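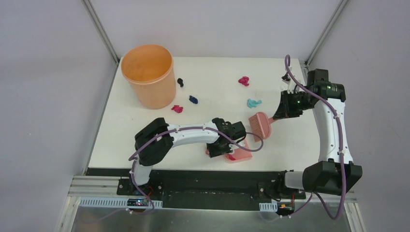 Lotomell Tape Interface: progress report, second period

Prepared by Fadwa Ait Brahim for Gayan Haque, Jerinside Computing Heritage Fund
Thu 16 April

1. Status

The project is on schedule against the revised plan, with one deliverable (the enclosure) carried over to the next period. Hardware revision C is working on the bench. Firmware loads and saves standard-speed tape images on all three of the fund's target machines. Turbo formats are partly supported.

2. Work completed

2.1 Hardware. Revision B drew its supply from the cassette port and caused the host to reset when the SD card was written. Revision C has its own regulator and a separate 5 V input, with the cassette port used for signal and motor control only. Eight boards were assembled. Seven passed first test; the eighth had a solder bridge on the level shifter and passed after rework.

The motor sense line is now opto-isolated. This was not in the original specification. It adds one part per board and removes the need to fit different resistors for different hosts.

2.2 Firmware. The playback routine was rewritten to use a hardware timer fed from a ring buffer. Pulse length error at standard speed is now below the limit of what our logic analyser resolves. Card reads no longer stall playback, including on the older cards that failed last period.

Recording works, but only to raw pulse files. Conversion to block format is still done afterwards on a PC with the Brorkik command-line tool. Moving this step onto the device is planned but depends on memory use, which is close to the limit of the present microcontroller.

2.3 Test set. The regression set contains 2,539 tape images. All were played through the interface into a software decoder and compared byte for byte with the source. At the end of the period, 37 failed. Most of the failures use one loader that changes its pulse timing part-way through a block. The others are under review and may be faulty images.

3. Problems

3.1 Display supply. The small display specified in the proposal is no longer stocked by our supplier. A replacement has the same controller but a different pin order. The board has been altered to accept either, using two solder jumpers. The assembly notes need a drawing for this.

3.2 Enclosure. The printed prototype does not clear the edge connector on the Karunaratne expansion chassis. The back wall has to move 10 mm. No new print was made this period as the jumper change took priority.

3.3 Directory listing. Folders holding very long file names are listed slowly. The cause is known (the name is read again for every line drawn) and the fix is small, but it has not yet been tested.

4. Spending

Spending on parts is within the approved figure. The underspend on enclosure printing is requested as a carry-over. No change to staff time is requested.

5. Plan for next period

Fix the variable-timing loader and rerun the full set.
Reprint the enclosure and check it in the chassis.
Add the jumper drawing to the assembly notes.
Release the board files and firmware source under the licence agreed in the grant letter.
Send two boards to outside testers for use on original machines.

The final report remains due in September. One decision is needed from the fund before the next board order: whether block conversion on the device is required for acceptance. If it is, a larger microcontroller should be fitted now, and the order will be held until we have a written reply.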